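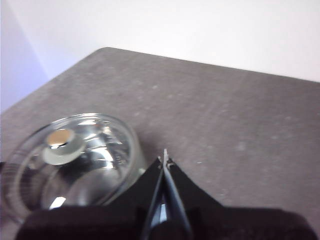 Gestden Clipboard Manager: Frequently Asked Questions

Does Gestden work on Windows 10 and Windows 11?
Yes, the same installer is for both. On Windows 7 the program will start, but the search box stays gray and we do not plan to repair it.

How many items does it remember?
The free edition keeps the last 50 items. With a license you can keep 500. To change the limit, open Settings, then History, and type the new number. Old items over the limit are removed the next time you start the program.

I press Win + V and I still get the Windows clipboard. Why?
Windows has its own history on this shortcut and it takes the key first. Go to Windows Settings, System, Clipboard and switch off Clipboard history. Then restart Gestden from the tray icon. If you prefer to keep both, choose another shortcut in Settings, Keys.

Error 68 appears when I start the program.
The history file is locked by another process. Mostly it is a backup tool or a sync folder. Close Gestden, move the file history.gdb out of the synced folder, and show the new place in Settings, Storage. Customers who use Ratier Backup can also add the file to its list of exceptions.

Are my passwords saved in the history?
Text copied from a password manager is skipped if the manager marks it as private. Kunside does this by default. In Pennington Vault you must turn on the option "Hide from clipboard tools". For other programs, please add them by yourself in Settings, Ignored programs.

Can I copy pictures also?
Yes, up to 35 MB for each picture. Bigger ones can still be pasted in the normal way, but they are not kept in the history.

How can I move my history to a new computer?
Choose File, Export, and copy the file you get to the new computer. There choose File, Import. Pinned items keep their order. The shortcuts are not in the export, so you must set them again.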